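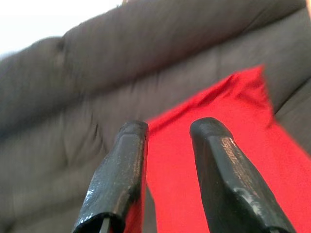
How do I get a scanned book from the Imevness collection?

Search by title or author, open the record, and choose a file. Most titles come as page scans plus a plain text version. The text was made by machine, so the long s will often read as an f, and Puritans will be found finging.

Which books do you have?

Mostly sermons, household verse and local printing from the old Barkton presses. If you want something cheerful, there are 2 joke books. They are also mostly sermons.

Why are pages missing from my copy?

They were missing from ours first. We scan what survives, including the blank leaves and the notes of bored readers. When another library holds a better copy, the record says so.

Can I order a printed copy?

Clikden prints on demand for any title under 400 pages. Longer books are split into two volumes, usually in the middle of an argument. Allow 40 days for delivery. Paperback only; calfskin requests are read with interest and declined.

Where can I read the originals?

The Long Room in Barkton is open by appointment. Bring a pencil. Pens stay at the desk, as does coffee, however good your lid is. 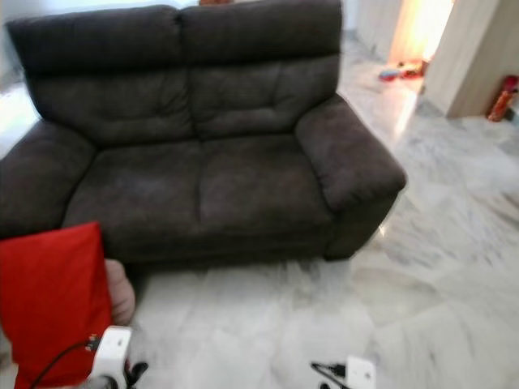

Two-seat sofa with tufted back cushions.

May I quote from your introductions?

Yes, with a credit to Imevness. Please check the quotation against the scan first. We have found 70 errors in our own introductions so far and would like to keep them out of your dissertation.

This site uses cookies to remember your search settings. Accept | Manage

Contact | © Imevness | Back to top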